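Review: the Pakow two-hand folding kit, and the method behind it

I have been teaching evening classes in practical robotics for a good while, and I can't remember the last time a kit made me stay late on purpose. Pakow did. It is the teaching version of the method from the Gronow folding study, put together by a small outfit called Tradura, and I've had it for most of May.

If you missed the study, the short version goes like this. Most attempts at getting robots to handle laundry start with a robot. Somebody drives a pair of arms from a distance, slowly, with a headset or a set of levers, and the arms learn from what the driver did. It works, but a shirt can take an age and the driver is worn out by lunchtime. The Gronow people left the arms out of the teaching stage altogether. You hold a gripper in each hand, you fold the thing yourself, and the cameras on the grippers record what the fingers were up to. A model is trained on those recordings and only then goes on to a pair of real arms with the same sort of fingers.

Hand-held grippers aren't new. What I like about this study is how much thought went into what people were asked to do with them. Cloth was never laid out neatly at the start. You pick up whatever you have, drop it on the bed, and begin from the heap. The authors call this a "cold start", and their claim is that a smaller set of messy starts beats a much bigger set of tidy ones. I was doubtful. I'm less doubtful now!

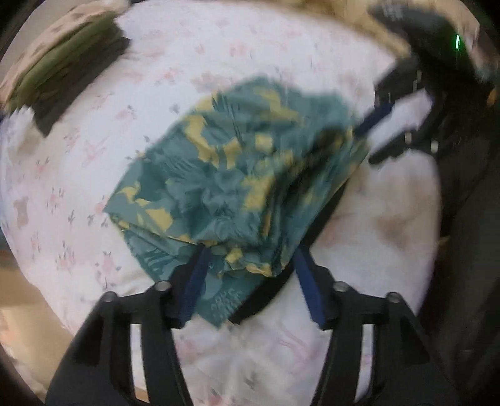
The first job with any heap is finding an edge you can trust, and this is the part of the method I've come to love. You're told to bring one gripper in low and open, close to the cloth, and let the other come at it from a different side. It feels clumsy for the first dozen tries (I kept wanting to use my thumbs). Then your hands settle into it and you start reading folds properly, looking for the one that leads to a corner and leaving alone the one that only leads to more folds. Thin, slippery fabric is the hardest. Heavy cotton is a doddle by comparison, and I'd start there if you have beginners.

Now the numbers, for those who like them. The paper reports 300 recorded folds for its main model, and with those the arms got a garment from heap to acceptable fold 84 per cent of the time. "Acceptable" is judged by laying the result against a card template, so there's no arguing over taste. The comparison model, trained on tidy starts only, did well on tidy starts and fell to pieces on heaps. I would have liked to see more kinds of garment in the test, and the section on sleeves is thin. They admit as much.

My own go was far more modest. Over the month I collected roughly 20 good recordings an evening with my class and trained the small model that comes with the kit. It runs on an ordinary desktop if you're patient. I don't have a pair of arms good enough to repeat the headline result, so I can only tell you about the part I could test, and that's whether the model picks sensible places to grasp. It does, far more often than I expected from so little material. On a bunched-up top it went for a hem on its first suggestion, and I made a noise that brought someone in from the corridor.

What the kit gets right is the handling. The fingers close smoothly and the grip is light enough that you don't ruck the cloth up while taking hold of it. The pads have enough give to catch a single layer, which was where my home-made grippers always let me down. The software, Mosiva, lines up the recordings from both hands by itself, and it flags any stretch where it lost track of where a hand was. That alone has saved me hours. 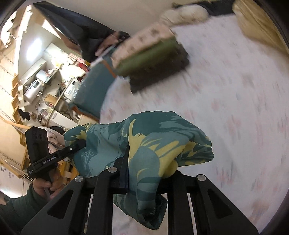 Lifting is where you learn the most. Once the cloth is up and hanging, its own weight does some of the sorting for you, and the method leans on that heavily: lift, let it drop, look again, and only then decide on the second grasp. The paper has a nice result here. When they removed the pause after the lift from the training recordings, the arms became quicker and much worse. I tried cutting the pauses from my own set and saw the model's second grasp wander all over the place. It's a small thing, but I'd never have thought to test it.

Dilwyn Parri, who teaches the group after mine and has borrowed the kit more than once, is keener on the speed. "I can fill an evening with real data and nobody's sitting about waiting for a machine to warm up," was how he put it to me. He has a point. With our old setup two people got a turn each and the rest watched.

A few grumbles. The grippers do get heavy after an hour - take breaks, or your recordings turn sloppy near the end. The guide assumes you know how to calibrate a camera and gives it half a page. Quick movements come out smeared, and Mosiva is a bit too willing to let them through, so check your footage before you train on it. Left-handers in my class wanted to swap which hand led, and while the software allows it, the setting is buried 2 menus down under a name I'd never have guessed.

I'd also like a clearer word from Tradura on sharing recordings. My class would happily pool theirs with other groups, and the file format seems made for it, but there's nowhere to put them yet.

Would I buy it again? Yes, and I'd read the paper first, especially the chapter on failures, where they list every garment the arms gave up on and how far each one got. We're starting on pillowcases next, then fitted sheets if the class still likes me.

Reviewed May 21, 2019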